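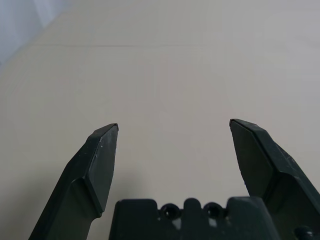 Panen事業　卓上ロボット作業における実施規範の整備　中間進捗報告書

提出日　2018年6月10日
提出者　Inusau技術研究所　作業規範整備室
提出先　Arkcombe財団　助成事業部
対象期間　事業開始から第一次試行の終了まで

1．報告の趣旨

本報告書は、貴財団の助成を受けて当研究所が実施している「Panen事業」について、助成契約に定める中間報告として、対象期間中の実施内容、規範案の整備状況、試行で得られた所見、経費の執行状況および今後の予定を報告するものです。

本事業は、机上で小型の容器や日用品を扱う双腕ロボットについて、作業の準備、実行、中断、記録の各段階で現場が守るべき事項を定め、複数の拠点で共通に使用できる実施規範としてまとめることを目的としています。事業期間は9か月であり、本報告の時点では、規範案の第一稿が完成し、Inusau本所における第一次試行を終え、Koo分室での試行の準備に入っています。

申請時に提出した計画書との主な相違は、第5章に述べる二本腕の受け渡し作業に関する節を独立させたこと、および記録様式の改訂を当初予定より前倒ししたことです。いずれも助成対象経費の総額に影響はありません。

2．事業の背景

当研究所では、これまで卓上作業用ロボットの運用手順を、装置ごと、担当班ごとに個別に作成してきました。手順書の書式は班によって異なり、同じ動作に別の名称が付されている例や、停止後の再開条件が一方の手順書にのみ記載されている例が見られました。担当者が班を移る際には改めて口頭での引継ぎが必要となり、引継ぎの内容が文書に残らないことも課題となっていました。

産業用ロボットの安全については、すでに国内法令および国際規格による要求事項があり、当研究所もこれに従っています。一方、比較的力の小さい腕を机上で用い、人が頻繁に物品を並べ替える作業では、法令や規格の要求を満たした上で、なお現場の判断に委ねられる事項が多く残ります。物品をどこまで置いてよいか、指先の摩耗をどの程度で交換とするか、透明な物品を扱う際に何を確認するか、といった事項です。本事業が対象とするのは、この領域です。

規範の名称は、事業名をとって「Panen実施規範（案）」としました。以下「規範案」と表記します。

3．対象期間中の実施事項

3.1　既存手順書の収集と整理

Inusau本所およびKoo分室で使用中の手順書を収集し、記載事項を準備、点検、実行、中断、再開、終了、記録の区分に分けて対照表を作成しました。対照表の作成にあたっては、文言の相違をいったんすべて残し、意味が同じと確認できたものから順に統合しました。

整理の過程で、「待機」という語が装置間で異なる状態を指していることが判明しました。ある手順書では駆動電源が入った静止状態を、別の手順書では電源を切った状態を意味しており、読み手が手を入れてよいかどうかの判断に直結するため、規範案では「待機」の単独使用を避け、「通電静止」と「遮断静止」の二語に置き換えました。この変更は4月の内部検討会で承認され、以後の文書はすべて新しい用語によっています。

3.2　危険源の洗い出し

各作業について、指および腕による挟み込み、物品の落下、容器の転倒、ケーブルの引き掛かり、意図しない再起動を中心に危険源を洗い出しました。評価は、起こりやすさと影響の組合せによる通常の方法によりましたが、机上作業では影響が小さいと判定される項目が多くなり、結果として対策が後回しにされるおそれがあります。このため、作業が中断される頻度を補助的な指標として加え、人身への影響が小さくとも中断を繰り返し招く要因は、規範案の対象に含めることとしました。

3.3　規範案第一稿の作成

上記の整理に基づき、第一稿を作成しました。第一稿の各条は、「しなければならない」「するものとする」「することが望ましい」のいずれかの表現に統一し、現場の裁量が認められる範囲を文末で判別できるようにしています。各条には対応する点検票の欄を示し、条文を読まなくても点検票から該当箇所に戻れる構成としました。

3.4　第一次試行

第一次試行はInusau本所の作業区画で行いました。試行では、規範案に沿って準備から記録までを通しで実施し、担当者が条文の解釈に迷った箇所をその場で書き留める方式をとりました。試行中に条文を改めることはせず、書き留めた事項を後日まとめて検討しています。

4．規範案の主な内容と試行での所見

4.1　作業開始前の卓面の確認

規範案では、作業開始前に、作業領域の卓面に予定外の物品がないことを確認しなければならないと定めています。作業領域は腕の可動範囲より狭く設定し、その外周に緩衝域を設けます。緩衝域には物品を置かないものとし、やむを得ず置く場合は記録票に品名と位置を記入します。

試行では、この条文のうち「予定外の物品」の解釈に幅が出ました。次の作業で使う予定の物品を先に並べておくことが認められるかどうかについて、班により運用が分かれたためです。次の作業に使うものであっても、現在の作業に使わないものは予定外として扱う案を、第二稿に盛り込む方向で検討しています。

あわせて、卓面の色についても検討しました。淡色で無地の卓面は濃色の物品との区別が付きやすい反面、白色や透明の物品との境界が不明瞭になります。規範案では卓面の色を一律に定めず、扱う物品に応じて下敷きを使用することが望ましいとするにとどめました。

4.2　指先の状態と開放姿勢

グリッパーの点検は、指を開放した姿勢で行うこととしました。閉じた状態では内側の接触面を目視できず、付着物や欠けを見落とすためです。点検の対象は、先端、接触面、段差部および取付け部とし、点検票には部位ごとの欄を設けています。

先端に欠けまたは擦れがある場合の扱いは、次のとおり定めました。

（ア）接触面に達していない擦れは、記録票に記入の上、使用を継続することができる。
（イ）先端の欠けは、把持する物品に傷を付けるおそれがないことを担当者が確認し、確認者名を記録票に残さなければならない。
（ウ）接触面の平面部に及ぶ欠けがある場合は、指を交換しなければならない。
（エ）粉じんその他の付着物は、遮断静止の状態で拭き取るものとする。

試行では、（ア）と（イ）の境界について照会が集まりました。擦れと欠けは、照明の向きによって見え方が変わります。第二稿では、手元灯を指の内側から当てる点検方法を解説欄に加え、判断に迷う場合は欠けとして扱う旨を明記する予定です。

取付け部については、締結部品の緩みを点検対象としています。工具を用いた締付け確認を毎回行うと作業開始が遅れるとの意見があり、日常点検では目視と触診、定期点検では工具による確認とする二段構成を採用しました。触診は必ず遮断静止で行います。

4.3　手首カメラの視野に関する事項

手首に取り付けたカメラは、指先と物品との位置関係を確認する上で有効ですが、視野の下部を指とグリッパー基部が占めるため、基部の手前にあるものが映りません。また、焦点が指先付近に合っている場合、卓面の奥にある物品の輪郭はぼけます。規範案では、手首カメラの映像のみによって作業領域の安全を判断してはならないと定め、直接の目視または固定カメラによる確認を併用することとしました。 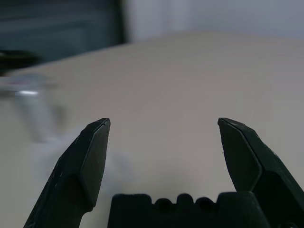

図　指を開放した姿勢での手首カメラの視野。左側に透明なガラス製の物。

透明物に関する条文は、試行を通じて最も多くの意見が出た部分です。ガラスその他の透明な器物は、映像上では縁の反射によってかろうじて存在が分かる場合があり、画面のみを見ている担当者が見落とす可能性があります。第一稿では「透明な物品を使用する場合は、その旨を記録票に記入する」としていましたが、記入だけでは操作中の注意喚起にならないとの指摘を受けました。

これを踏まえ、第二稿では次の事項を追加する案としています。

（ア）透明な物品を作業領域または緩衝域に置く場合、操作担当者に口頭で品名と位置を伝え、復唱を受けなければならない。
（イ）割れるおそれのある透明物は、作業に必要な場合を除き、卓上に置かないものとする。
（ウ）透明物の縁または底部に、着脱可能な目印を付けることが望ましい。ただし、目印が把持位置に重なる場合はこの限りでない。
（エ）作業終了時には、透明物を先に片付け、続いて他の物品を片付けるものとする。

（ウ）については、画像を用いた認識試験を行う班から、目印が試験条件を変えてしまうとの意見が出ています。試験目的の場合に目印を免除し、代わりに物品の配置図を操作卓に掲示する方法を併記することで調整中です。

背景に映り込む物品についても意見がありました。卓の奥に置かれた暗色の物品は、映像上で輪郭が判別しにくく、何であるかを映像から特定できないことがあります。規範案では、特定できないものが映像内にある場合は、担当者が現物を確認するまで作業を開始しないものとしています。この条文は試行を通じて異論なく受け入れられました。

4.4　中断および再開

中断の手順は、非常停止、一時停止、計画的な中断の区分ごとに定めました。既存の手順書では一時停止と計画的な中断の区別があいまいで、昼休みなど担当者が席を離れる場合にも一時停止のまま放置される例がありました。規範案では、担当者が操作卓を離れる場合は必ず遮断静止に移行し、把持中の物品があれば先に卓上に置くことを求めています。

再開の条件は、次のとおりです。

（ア）中断の原因が記録票に記入されていること。
（イ）卓面の確認が改めて行われていること。
（ウ）中断の時点で把持していた物品の位置が確認されていること。
（エ）操作担当者と補助担当者が、再開の合図を交わしていること。

（イ）について、ごく短時間の一時停止にも適用することは負担が大きいとの意見がありました。検討の結果、補助担当者が卓面から目を離していない場合に限り、卓面の確認を省略できる例外を設けることとしました。例外の適用は記録票の欄で選択する方式とし、適用が常態化していないかを後から点検できるようにします。

非常停止後の再開については例外を設けません。停止の原因が明らかであっても、すべての条件を満たした上で、班の責任者の承認を得るものとします。

5．二本腕による協調作業 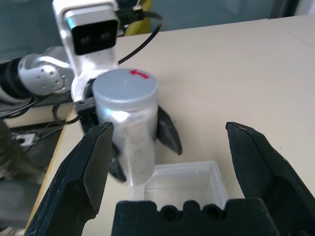

腕2本を用いる協調作業は、当初の計画では一般の把持作業に含めて扱う予定でしたが、危険源の性質が異なるため、規範案では独立した節としました。一方の腕の手首カメラから見ると、他方の腕は物品と同じ視野に入り、どちらの腕が物品を保持しているかを操作担当者が取り違えるおそれがあります。そこで、物品を保持している腕を「保持腕」、容器等の側にある腕を「受け腕」と呼び、操作中の声かけでは必ずこの名称を用いることとしました。保持腕が灰色のキャップの付いた半透明のボトルを立てたまま透明な角形容器の縁の近くまで運ぶような場面では、容器の壁も薄く透明であるため、ボトルの下端と容器の縁との間隔を一方向の映像だけで判断することは困難です。規範案では、物品が容器の縁を越える前に保持腕を一度静止させ、別方向からの確認を経て次の動作に移ることを求めています。また、カメラを収めた白い手首部の上方から外へ弧を描くように黒いケーブルが延びている構成では、手首の回転によってケーブルの余長が変わるため、回転範囲の上限をケーブルの取り回しと合わせて設定しなければならないと定めました。

5.1　接近時の速度と停止位置

二本の腕が接近する場合の速度は、単独作業時よりも低く設定するものとしました。具体的な値は装置の仕様に依存するため、規範案本体には記載せず、装置ごとの別紙に定める形をとっています。別紙は各拠点が作成し、当室が書式を確認します。

停止位置については、物品が容器の上方にあるときに停止した場合の扱いが議論となりました。電源を遮断した際に腕の姿勢が保持される装置と、わずかに下がる装置とでは、とるべき手順が異なります。別紙に電源遮断時の挙動を記載する欄を設け、下がる可能性のある装置では、容器の上方を停止位置として指定してはならないこととしました。

5.2　ねじ式キャップの取扱い

ねじ式キャップの付いたボトルは、開閉の有無により落下時の影響が変わります。規範案では、キャップを開閉する作業とボトルを移動する作業を同一の手順として続けて行わず、間に静止の段階を置くものとしています。キャップ上面に方向を示す矢印がある場合、その矢印が開ける方向と閉める方向のいずれを示すかを準備段階で現物により確認し、手順書に記入します。製品によって表示の意味が異なり得るため、外観のみによる推定は認めません。

また、試行に用いる容器類には実際の薬品や飲料を入れず、液体を必要とする試験については別途申請を要することとしました。液体試験に関する条文は今回の規範案には含めておらず、事業期間後の課題として整理しています。

5.3　卓下のケーブルと周辺物

協調作業では二組の配線が卓の周囲に集まります。卓の脇や下部で配線が絡んだままになっていると、腕の動作により余長が引かれた場合に原因箇所の特定が遅れます。規範案では、可動部につながるケーブルと固定部につながるケーブルを分けて束ねること、束の端に行き先の札を付けることを求めています。

この条文は、試行の段階で全面的には実施できていません。配線を組み替えるには装置を一定期間停止する必要があり、他の研究業務との調整を要するためです。札の取付けを先行し、束ね直しは定期保守に合わせて行う計画としました。次回報告において実施状況を改めて報告いたします。

5.4　担当者の立ち位置

補助担当者は、両方の腕を同時に見渡せる位置に立つものとし、衣服の袖や名札の紐が卓の縁を越えないようにしなければなりません。非常停止釦は操作担当者と補助担当者の双方の手が届く位置に置きます。双方の位置関係から一つの釦では条件を満たせない場合は、増設を求めることとしました。増設費用は拠点の通常経費で賄う整理としており、助成対象経費には計上していません。

6．記録様式の改訂

記録票は、当初は規範案の確定後に改訂する予定でしたが、試行で得られた意見を漏れなく集めるために前倒しして改訂しました。主な変更点は次のとおりです。

（ア）自由記述欄を用紙の末尾から各区分の直後に移した。
（イ）中断の区分に応じた選択欄を設けた。
（ウ）指先の点検結果を部位別に記入する欄を追加した。
（エ）映像を保存する場合の保存先と、保存の可否の判断者を記入する欄を追加した。

映像の保存については、作業者の手元や衣服の一部が映り込むことがあります。規範案では、保存する映像の用途を事前に作業者に説明し、用途外に用いる場合は改めて同意を得ることとしました。保存期間は用途ごとに定め、期間を過ぎた映像は各拠点の管理責任者が削除し、削除の記録を残します。研究用の映像と安全確認用の映像を同じ場所に保管している班があったため、保管場所の分離を進めています。

記録票の記入に時間がかかるとの意見は、改訂後も残っています。特に準備段階の欄は、作業内容が前回と同一である場合に同じ記入を繰り返すことになります。前回の記録票を引用できる欄を設ける案がありますが、引用が習慣化すると実際の確認が行われなくなるおそれがあり、結論には至っていません。Koo分室の試行では、引用欄を設けた様式と設けない様式を班ごとに分けて使用し、記入内容の違いを調べる予定です。

7．教育および周知

規範案の周知のため、対象班に対する説明会を実施しました。説明会は条文の読み合わせを最小限とし、装置の前で点検票を実際に記入する形式をとっています。受講者からは、用語の変更が最も戸惑う点であるとの意見があり、旧用語と新用語の対照表を操作卓に掲示しました。

新任者向けには、補助担当、操作担当、班責任者の3段階の認定を設ける案を作成しました。補助担当の認定を受けた者が操作担当に進む際には、中断と再開の手順を実機で行うことを要件とします。認定の有効期間および更新方法は、拠点の人員構成により適切な運用が異なるため、Koo分室の意見を得た上で定めます。

外部の来訪者が見学する場合の取扱いについては、規範案の付則としました。見学者は緩衝域の外側に設けた線の内側に入らないものとし、腕が動作している間は補助担当者が見学対応を兼ねることを認めません。

8．経費の執行状況

助成金額は3,000千円です。対象期間中の支出は、手順書の整理および規範案作成に係る人件費、交換用の指および点検用具の購入費、説明会資料の印刷費、拠点間の旅費です。いずれも助成契約に定める費目の範囲内で執行しており、費目間の流用はありません。詳細は別添の収支一覧に記載しました。

交換用の指については、試行の結果、当初の見込みより早い時期に予備が必要となりました。先端の判定基準を明確にしたことで、従来であれば使用を続けていた状態の指が交換対象となったことによります。不足分は物品費の未執行額の範囲で購入可能と見込んでおり、増額の申請は予定していません。

9．課題および対応

第一に、規範案の分量です。条文と解説を合わせた第一稿は、現場で常時参照するには長いとの指摘を受けています。条文の削減には慎重を要しますが、解説を別冊とし、操作卓には点検票と条文の要点のみを置く構成に改めることとしました。

第二に、装置の違いへの対応です。Koo分室の装置は、本所のものと指の形状およびカメラの取付け位置が異なります。第4章に述べた視野の死角に関する条文は、本所の装置を前提とした表現となっている箇所があり、Koo分室での試行前に一般的な表現に改めます。死角の範囲は、装置ごとの別紙に図示するものとします。

第三に、規範案の遵守を確認する方法です。自己点検のみでは、例外規定の適用が適切であるかを判断しにくいことから、班の間で相互に記録票を点検する方式を検討しています。相互点検の結果を人事評価に用いないことは、規範案の前文に明記する方針です。

第四に、規範案と法令および規格との関係です。規範案は法令等の要求を置き換えるものでないことを総則に記載していますが、読み手が規範案のみを参照する可能性があります。別冊の解説に、関係する法令等の確認先を示す欄を設け、改正の有無を年度ごとに当室が確認することとします。

10．今後の予定

Koo分室における第二次試行は、第二稿の完成後に開始します。第二次試行では、透明物に関する追加条文、保持腕と受け腕の呼称、再開条件の例外規定を重点的に確認します。あわせて、本所の担当者がKoo分室の作業に立ち会い、解釈の差が生じた箇所を双方で記録します。

第二次試行の終了後、両拠点の代表による検討会を開き、確定稿をまとめます。確定稿は貴財団への最終報告に添付し、了承をいただいた上で、当研究所の公開資料として配布することを希望しております。公開にあたり、装置ごとの別紙は供給元との取決めに触れるおそれのある項目を除いた書式のみとする予定です。

11．貴財団へのお願い

次の事項について、ご確認またはご助言をお願いいたします。

（ア）二本腕による協調作業の節を独立させたことに伴う、計画書の記載変更の要否
（イ）確定稿の公開範囲および助成元としての貴財団名の表示方法
（ウ）最終報告に添付する映像資料の形式と、映り込みのある映像の取扱い

ご回答は、作業規範整備室あてにいただければ、第二稿の編集に反映いたします。

添付資料
別添一　収支一覧
別添二　Panen実施規範（案）第一稿
別添三　記録票改訂版および旧様式との対照表
別添四　第一次試行における照会事項の一覧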